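About Diltside Public Health Partners

We help small towns and counties get ready for the health problems they hope they'll never have – flu seasons that hit hard, heat waves, bad water, a measles case at the middle school. It's work we love, and after 11 years we still get excited when a county clerk calls to say the phone tree went out on time!

Diltside began in a spare office above a pharmacy, when Waltraud Kettler and Aivar Navickas left their jobs at a county health department to write better outbreak plans. The first one ran to 51 pages. Everyone who read it told them it was too long, and they were right, so the next version fit in a coat pocket (a big one). We've been cutting ever since.

These days we work with health departments, school districts and nursing homes. We write response plans, run practice drills, train the people who answer the phones, and help local officials work out how to talk to the public when the facts are still coming in. That last part is Dalia Butkienė's specialty. She spent years at a local newspaper before she joined us, and she'll happily mark up your press release in red pen until a tired parent can follow it at 6 a.m.

Our drills are probably what we're best known for. The Likska drill takes a whole department through the first 3 days of an outbreak in a single morning, with phones ringing, supplies running short and a council member who wants answers right now (Aivar plays the council member, and he enjoys it far too much). Uibo is the shorter one, made for school nurses and front office staff.

Ojārs Kļaviņa looks after Visia, our online map for tracking clinic hours, vaccine stock and open beds. Two counties helped us test it, and their notes made it so much easier to use. Thank you, all of you!

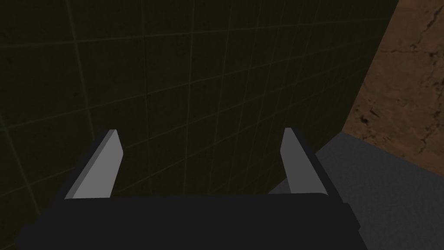
Simulated gripper, fingers open.

We're a small team and we like it that way. If you call the office, Piret Lepik will most likely pick up, and she can tell you which drill fits your staff and when we can come out. We travel to you, and we bring the handouts. You supply the room and a decent pot of coffee.

New drill dates open up every August.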